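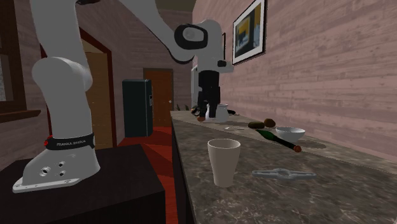

첨부 1. Skevura 주방 씬 렌더. 그리퍼가 조리대 안쪽 흰 병 위에 있는 접근 자세.

티켓 제목: [Ritia 플래너] 흰 병 파지 하강 구간에서 TIMEOUT 다발. 타임아웃을 늘려도 그대로임
상태: 해결됨 (후속 작업 있음)
우선순위: 높음 → 보통 → 높음 (이력 참고. 왕복한 사람은 전부 동일인)
등록: 2026년 5월 12일
등록자: Tekle Berhe
담당: Viera Ondrejka
구성 요소: 모션 계획, 충돌 지오메트리, 에셋 캐시
관련 모듈: Ritia(플래너), Bellidov(물체 자세 추정), Skevura(씬 및 에셋)
요청처: El Fassi 쪽 평가 파이프라인

증상

주방 씬 야간 평가에서 "흰 병 집기" 과제의 성공률이 바닥을 쳤습니다. 전체 1380 에피소드 중 787건이 같은 지점에서 실패합니다. 절반이 넘습니다. 접근 자세까지는 잘 가고, 거기서 병 쪽으로 내려가는 짧은 직선 구간을 계획해 달라고 하면 Ritia가 이렇게 답합니다.

plan_descend: status=TIMEOUT elapsed=500ms waypoints=0

이동 거리는 손바닥 하나도 안 됩니다. 조리대를 통째로 가로지르는 경로는 눈 깜짝할 사이에 풀어 놓고, 마지막 한 뼘 앞에서 시간이 모자란다고 합니다.

기대 동작: 하강 경로가 나오거나, 안 된다면 왜 안 되는지가 나올 것.
실제 동작: 둘 다 안 나옴.

환경

로봇: Franka, 시뮬레이션 전용. 실기 아님
씬: Skevura 주방, 대리석 조리대 배치
자세 입력: Bellidov 추정값
계획 제한 시간: 500 ms
재현성: 같은 시드면 항상 재현. 이 티켓에서 유일하게 예의 바른 부분

재현 방법

평가 러너를 단일 에피소드 모드로 띄우고, 실패 목록에 있는 시드 아무거나 넣으면 됩니다. 렌더 창은 켜도 꺼도 결과가 같습니다. 저는 켜 두고 봤는데, 로봇이 병 위에서 생각에 잠긴 모습을 오래 보고 있으면 이상하게 미안해집니다. 끄는 걸 권합니다.

작업 기록

09:40 Tekle Berhe
첫 시도는 모두가 하는 그것입니다. 타임아웃을 늘렸습니다. 두 배로 늘리니 정확히 두 배를 기다렸다가 실패합니다. 열 배로 늘리니 제가 커피를 가지러 간 사이에 실패합니다. 탐색이 어려운 문제라면 그래도 몇 건은 풀려야 하는데 한 건도 안 넘어옵니다. 시간 문제로 보이지 않습니다. 상태 코드가 TIMEOUT인데 시간 문제가 아니라니 기분이 좋지 않네요.

09:55 Viera Ondrejka
우선순위를 보통으로 내립니다. 물체 밀집 구간이라 원래 좀 떨어지는 과제예요. 저 안쪽은 흰 병 바로 옆에 주전자가 서 있고, 주전자 옆에는 또 작은 검은 물체가 있습니다. 랜덤 배치가 유난히 빽빽하게 나온 밤일 수 있어요.

10:10 Tekle Berhe
지난 평가도 같은 시드였습니다. 배치가 토씨 하나 안 다릅니다. 그때는 잘 됐고요. 로그 두 개 나란히 붙여 두었습니다.

10:12 Viera Ondrejka
우선순위 높음으로 원복. 위 코멘트는 역사 보존 차원에서 남겨 둡니다.

10:30 Viera Ondrejka
용의자 1번은 Bellidov입니다. 흰 병에 흰 주전자에, 벽 앞에 있는 가전까지 흰색이니 추정기가 병의 위치를 주전자 쪽으로 끌어당겼다고 해도 저는 놀라지 않겠습니다. 병 자세가 옆으로 밀리면 파지 목표도 같이 밀리고, 손가락이 주전자 속에서 끝나는 목표가 나옵니다. 이야기가 아주 잘 맞습니다.

10:50 Viera Ondrejka
추정기를 빼고 시뮬레이터의 정답 자세를 그대로 꽂았습니다. 실패 목록이 한 건도 안 바뀝니다. 이야기는 정말 잘 맞았는데 아깝습니다. Bellidov는 혐의를 벗었고, 채널에 올렸던 "또 인식 쪽인 듯"이라는 메시지는 제가 지웠습니다. 지우기 전에 본 분들께는 따로 사과드렸습니다.

11:15 Tekle Berhe
용의자 2번, 관절 한계. 접근 자세에서 팔이 꽤 멀리 뻗어 있습니다. 받침대가 조리대 이쪽에 있고 병은 저 끝에 있으니까요. 하강 목표에서 역기구학을 따로 돌려 봤습니다.

ik_check: goal=descend_end solutions=found joint_limits=ok
ik_check: collision=skipped

해는 멀쩡히 있고 관절 여유도 있습니다. 다만 둘째 줄이 눈에 밟힙니다. 충돌 검사를 건너뛴 상태에서만 멀쩡하다는 뜻이니까요. 충돌 검사를 켜고 다시 돌리니 해가 전부 사라집니다.

11:20 Viera Ondrejka
그러면 목표 자세 자체가 충돌 상태라는 얘기인데, 그럴 때 Ritia는 GOAL_IN_COLLISION을 돌려주게 되어 있습니다. 문서에 그렇게 써 있습니다. 문서는 제가 썼습니다.

11:45 Viera Ondrejka
Ritia 본체는 문서대로 GOAL_IN_COLLISION을 돌려줍니다. 그 위에 얹힌 평가용 래퍼가 문제입니다. 래퍼의 재시도 루프는 성공이 아닌 모든 결과를 받으면 목표를 조금 흔들어서 다시 시도하고, 제한 시간이 끝나면 마지막 사유를 버리고 TIMEOUT을 적습니다. 안에서는 "목표가 충돌 중입니다"를 수십 번 외치고 있었는데 밖으로는 "시간이 없어서요"만 나온 겁니다. 타임아웃을 늘렸을 때 딱 그만큼 더 기다린 것도 이걸로 설명됩니다.

래퍼의 해당 줄을 누가 썼는지는 이력에 남아 있습니다. 찾아보실 필요는 없습니다. 접니다.

임시로 사유를 그대로 찍게 바꿨습니다.

plan_descend: status=TIMEOUT last_reason=GOAL_IN_COLLISION
 pair: finger_left <-> obj_pitcher

13:05 Tekle Berhe
점심 먹고 와서 실패 시드 하나를 잡아 물체를 하나씩 빼면서 돌렸습니다. 충돌 쌍이 이미 나왔으니 주전자부터 빼면 되지만, 오전에 잘 맞는 이야기에 한 번 당한 터라 순서대로 했습니다.

앞쪽의 컵 제거: 실패
병따개 제거: 실패
누운 초록 병 제거: 실패
그릇 제거: 실패
아보카도, 키위 제거: 실패 (충돌 검사 대상에서 이렇게까지 먼 과일을 의심한 건 처음입니다)
주전자 제거: 성공

주전자를 돌려놓으면 다시 실패. 제자리에서 방향만 돌리면 어떤 각도에서는 성공, 어떤 각도에서는 실패입니다. 손잡이가 병 쪽을 향할 때 실패합니다.

13:20 Viera Ondrejka
손잡이가 병 쪽이라도 렌더로 보면 손가락이 들어갈 틈이 있나요?

13:32 Tekle Berhe
있습니다. 실패 시드를 확대해서 몇 개 봤는데 손잡이 위쪽으로 손가락이 넉넉히 지나갑니다. 플래너만 그 틈을 못 봅니다.

13:50 Viera Ondrejka
렌더용 메시 말고 충돌용 지오메트리를 뽑아서 덮어 그려 봤습니다. 주전자가 손잡이 달린 둥근 몸통이었는데, 플래너 세계에서는 볼록 껍질 하나짜리 감자입니다. 손잡이 구멍은 메워졌고, 손잡이 바깥쪽 끝에서 입구 테두리까지, 또 바닥까지 팽팽하게 비닐랩을 씌운 모양이에요. 거기에 안전 여유까지 한 겹 더 붙습니다. 손가락이 지나가야 할 공간은 그 랩 속에 있습니다.

플래너 입장에서 보면 벽돌로 채운 자리에 손을 넣으라는 요구를 받고 정중히 거절해 온 셈입니다. 오전 내내 얘를 욕했습니다.

14:05 Tekle Berhe
그런데 예전에는 왜 됐나요? 주전자는 원래부터 주전자였을 텐데요.

14:30 Viera Ondrejka
에셋 설정 이력을 뒤졌습니다. 3월에 Skevura 에셋 변환기를 정리하면서 충돌 형상 기본값이 "볼록 분해"에서 "단일 껍질"로 바뀌었습니다. 커밋 메시지는 "기본값 정리"입니다. 정리되긴 했습니다.

변환 설정을 명시한 에셋은 영향이 없고, 아무것도 안 적고 기본값에 기대던 에셋만 바뀌었습니다. 주전자가 거기 속합니다.

14:34 Tekle Berhe
3월에 바뀐 게 왜 지금 터지죠? 그 사이에도 평가는 계속 돌았습니다.

14:35 Viera Ondrejka
좋은 질문이라 싫습니다.

15:20 Viera Ondrejka
찾았습니다. 충돌 형상 캐시입니다. 캐시 키가 메시 파일의 해시만으로 만들어집니다. 변환 설정은 키에 안 들어갑니다. 그래서 기본값이 바뀐 뒤에도 평가 서버는 예전에 분해해 둔 좋은 형상을 계속 꺼내 쓰고 있었습니다. 설정은 틀렸고 캐시는 낡았는데, 둘이 서로를 상쇄해서 모두가 행복했던 시절입니다.

그러다 평가 서버의 디스크가 차서 캐시 폴더가 비워졌고, 다음 실행에서 새 기본값으로 전부 다시 구워졌습니다. 감자는 그날 밤에 탄생했습니다.

15:25 Tekle Berhe
디스크는 제가 비웠습니다. 안내서에 "언제든 지워도 되는 폴더"라고 되어 있어서요.

15:27 Viera Ondrejka
그 안내서도 제가 썼습니다. 오늘은 그만 찾아보겠습니다.

15:50 Viera Ondrejka
수정 시도 1. 주전자 에셋에 볼록 분해를 명시하고 다시 돌렸습니다. 여전히 실패. 잠시 세상을 원망하다가 바로 위에 제 손으로 적은 내용을 다시 읽었습니다. 설정만 바꾸고 메시는 그대로이니 캐시 키가 같고, 캐시는 충실하게 감자를 꺼내 줍니다. 원인을 글로 써 놓고 삼십 분도 안 돼서 같은 함정에 빠졌습니다.

16:10 Viera Ondrejka
수정 시도 2. 캐시 키에 변환 설정 전체와 변환기 버전을 넣었습니다. 주전자 형상이 몸통과 손잡이 조각들로 제대로 나뉩니다. 손잡이 구멍도 돌아왔습니다. 붙잡고 있던 시드 성공. 주전자 방향을 이리저리 돌려도 성공.

16:25 Tekle Berhe
주전자만 고치면 같은 일이 다른 데서 또 납니다. 기본값에 기대는 에셋을 전부 뽑아 봤습니다. 이 씬에서 신경 쓰이는 건 두 가지입니다.

그릇: 단일 껍질이면 안쪽이 꽉 찬 원반이 됩니다. 그릇에 뭘 넣는 과제를 돌렸다면 로봇이 그릇 위 허공에서 멈췄을 겁니다.
앞쪽의 컵: 같은 이유로 속이 찬 기둥이 됩니다. 렌더에서는 입구 안쪽까지 잘 보이는데 말이죠.

병따개도 구멍이 막히지만 지금 과제 중에 거기에 손가락을 넣는 건 없어서 당장은 무해합니다. 아보카도와 키위는 볼록하게 태어난 덕에 무사합니다.

16:40 Viera Ondrejka
기본값을 볼록 분해로 되돌리고, 설정을 안 적은 에셋은 변환할 때 경고를 내게 했습니다. 경고는 모두 무시할 테니 CI에서는 오류로 올렸습니다. 기본값을 바꾼 쪽 사정도 들어 봤는데, 큰 가구까지 전부 분해하느라 씬 로딩이 느려서 그랬답니다. 타당한 이유입니다. 그래서 벽, 문, 조리대처럼 손댈 일 없는 고정물은 단일 껍질을 명시해 두었습니다. 로딩 시간은 그쪽에서 다시 재 보기로 했습니다.

17:00 Tekle Berhe
전체 재실행 걸었습니다. 시드 동일, 제한 시간 500 ms 그대로. 바꾼 건 충돌 형상, 캐시 키, 래퍼의 사유 출력뿐입니다.

다음 날 08:50 Tekle Berhe
결과 나왔습니다. 하강 구간 실패 6건. 이번에는 사유가 찍혀 있어서 읽는 맛이 있습니다.

plan_descend: status=GOAL_IN_COLLISION
 pair: finger_left <-> obj_pitcher

처음엔 또 너냐 싶었는데, 형상을 덮어 그려 보니 전부 병이 주전자 몸통에 거의 붙어서 생성된 경우입니다. 손가락이 들어갈 자리가 정말로 없습니다. 플래너가 안 된다고 하고, 제가 봐도 안 됩니다. 이 티켓에서 처음으로 의견이 일치했습니다.

09:10 Viera Ondrejka
그 건들은 플래너 버그로 세지 맙시다. 파지 후보 생성기가 다른 방향의 후보를 내놓아야 하는 문제이고, 지금은 과제 설정에서 후보를 하나만 쓰게 되어 있습니다. 별도 티켓으로 뺍니다. El Fassi 쪽에는 야간 수치가 왜 출렁였는지 제가 메일로 설명하겠습니다. "감자"라는 표현은 빼고요.

09:30 Tekle Berhe
메일 참조로 받았습니다. 제목이 "감자 건"인데요.

09:31 Viera Ondrejka
초안 제목이었습니다. 이미 나갔습니다.

원인 정리

1. Skevura 변환기의 충돌 형상 기본값이 단일 볼록 껍질로 변경됨. 설정을 명시하지 않은 에셋이 영향을 받음.
2. 충돌 형상 캐시 키에 변환 설정이 빠져 있어 변경이 한동안 드러나지 않음. 캐시가 비워진 시점에 한꺼번에 반영됨.
3. 평가용 래퍼가 실제 실패 사유를 TIMEOUT으로 덮어씀. 장애의 원인은 아니지만 오전 한나절의 원인임.

적용한 조치

기본값을 볼록 분해로 복구. 고정물은 단일 껍질을 명시.
캐시 키에 변환 설정과 변환기 버전 포함. 이전 키로 만든 캐시는 읽지 않음.
래퍼가 마지막 실패 사유와 충돌 쌍을 그대로 전달. 목표가 충돌 상태이면 흔들기 횟수를 제한하고 바로 반환.
변환 설정이 없는 에셋은 CI에서 오류 처리.

같은 증상을 만났을 때

짧은 구간인데 TIMEOUT이 나오고 제한 시간을 늘려도 실패 목록이 그대로라면 탐색 쪽은 나중에 보십시오. 먼저 래퍼를 거치지 않고 Ritia를 직접 호출해서 상태 코드를 확인합니다. 충돌이라고 나오면 렌더 화면은 믿지 말고 충돌 형상을 덮어 그립니다. 렌더용 메시와 충돌용 메시는 서로 안부도 안 묻는 사이입니다.

임시로 우회해야 한다면 해당 에셋의 변환 설정을 명시한 뒤 캐시에서 그 에셋 항목만 지우면 됩니다. 수정이 들어간 버전에서는 지울 필요가 없습니다. 안전 여유를 0으로 줄이는 방법도 해 보면 몇 건 통과하긴 하는데, 그 설정이 실기 쪽으로 흘러가면 다음 티켓은 하드웨어 팀이 쓰게 됩니다.

남은 일

파지 후보를 여러 개 쓰도록 과제 설정 변경 (Tekle)
에셋마다 충돌 형상과 렌더 메시의 부피 차이를 재서 일정 비율을 넘으면 표시하는 점검 도구 (Viera)
운영 안내서의 "언제든 지워도 되는 폴더" 항목 수정 (Viera)
씬 로딩 시간 재측정 (Skevura 에셋 담당)

09:55 Tekle Berhe
안내서 수정본 확인했습니다. "지워도 되지만 지운 뒤 첫 평가 결과는 이전 결과와 꼭 비교할 것"으로 바뀌었습니다. 닫습니다.

10:02 Viera Ondrejka
닫힌 티켓에 죄송합니다. 점검 도구 초안을 돌려 봤는데 구석의 화분이 부피 차이 1위로 나왔습니다. 잎 사이가 전부 메워져 있네요. 거기까지 손이 가는 과제는 없으니 후속 티켓에 적어만 두겠습니다.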